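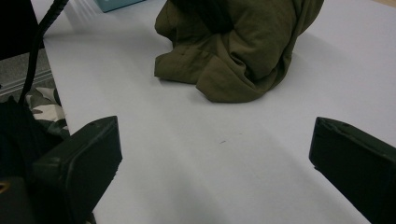 Nives Pace wants it on record that the glue was fine and the clamping was at fault, so I am writing that down first, before my own opinion, which is that the glue was the fault.

April, workshop notebook, second shelf, harmonium repair.

State of the bellows as of this morning: the Morelli reservoir still leaks at the hinge end. Loaded it with the usual weight, opened fully, timed the fall. 30 seconds to closed. Same test before we recovered it gave almost the same figure, so we have spent two evenings and a good piece of rubber cloth arriving where we started.

Went over the seams with a strip of tissue. Gussets quiet. Long edge quiet. Hinge corner, bass side, blew the tissue straight up into my glasses. There is a pinhole of daylight if you put a flashlight inside and turn the shop lights off, and a longer gap next to it where the cloth has lifted from the board. The lifted part came away clean, with no glue on the cloth side at all. I showed this to Nives, who said that is exactly what bad clamping looks like. I had been about to say it is exactly what chilled glue looks like. We had lunch.

Glue notes, for whoever does the other one: hide glue from the Stiswood tub, soaked overnight, warmed in the pot. The pot thermostat has its own ideas. I brushed the board, went to find the cloth, found the cloth under the Broltonitz catalog, came back, laid it. Call that a long walk. Next time cut cloth, mark cloth, put cloth in hand, then open the pot.

Clamping notes, in fairness: the caul at the hinge end was a scrap of pine with a bow in it. I knew about the bow. I put the bow side up, or meant to.

Samuele Cocco looked in and asked why we don't use the white stuff out of the bottle. Explained that the next person has to be able to get it apart. He pointed out that the next person seems to be us.

Reeds are a separate misery. Two in the treble set are slow to speak, both cleaned, one better. The other has a burr on the tongue and I don't want to touch it after four o'clock, when my hands get optimistic. Fiorella Longo has the fine stone and knows where it is.

To do
Peel back hinge corner to sound glue, warm water and a putty knife.
New caul, flat, checked against the saw table.
Patch the pinhole from inside.
Ask Cecilia if the Vostgate leather is spoken for.
Repeat the fall test, same weight, and write the number here even if it is 30 again.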